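Parental Notice and the Limits of a Fixed Rule

The parental notice bill, back in the legislature since February, is being argued as though only one question were involved. There are at least two. One is whether a parent should be told when a minor seeks an abortion. The other is who decides when telling the parent would put the minor at risk. Supporters mostly discuss the first and opponents mostly discuss the second, so the hearings produce little that either side can use.

I support notice as the default. A school nurse needs a signature to hand out an aspirin, and a surgeon needs one to set a wrist. Hauwa Eze, who testified against the bill, called this comparison dishonest on the ground that pregnancy is not a broken wrist. She is right that the two differ. The difference does not show that a 15-year-old needs less adult help with the more serious matter.
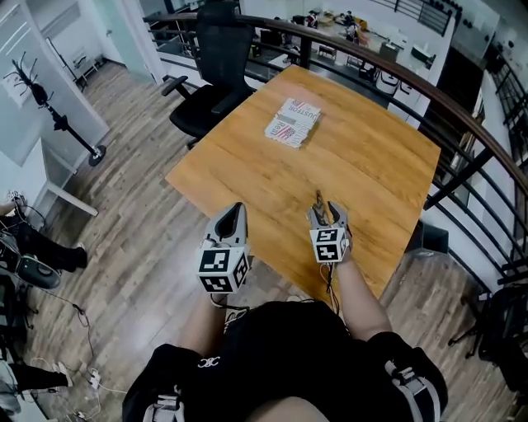 The weak part of the bill is the court bypass. As drafted, a minor who cannot safely tell a parent must petition a judge, and the judge has 4 days to rule. The text gives no standard of proof and does not say what happens if the deadline passes. Two judges in the same building could apply two different tests. A printed black-and-white marker on a white cube gives every camera the same pattern to read; the bypass section gives each court a blank face and asks it to supply the pattern. Sixten Viklund's amendment would fix this by listing the grounds for a waiver and treating silence as approval.

Pro-life groups have opposed the amendment as a loophole. I think that is a mistake. A bypass with no standard is more likely to be struck down, and the notice rule would go with it. The cost objection is also thin. The fiscal note assumes 39 petitions a year at $475 each, a small sum for any court system.

The amendment should be adopted before the final vote. If it fails, I would still vote for the bill, with less confidence that it will survive its first appeal.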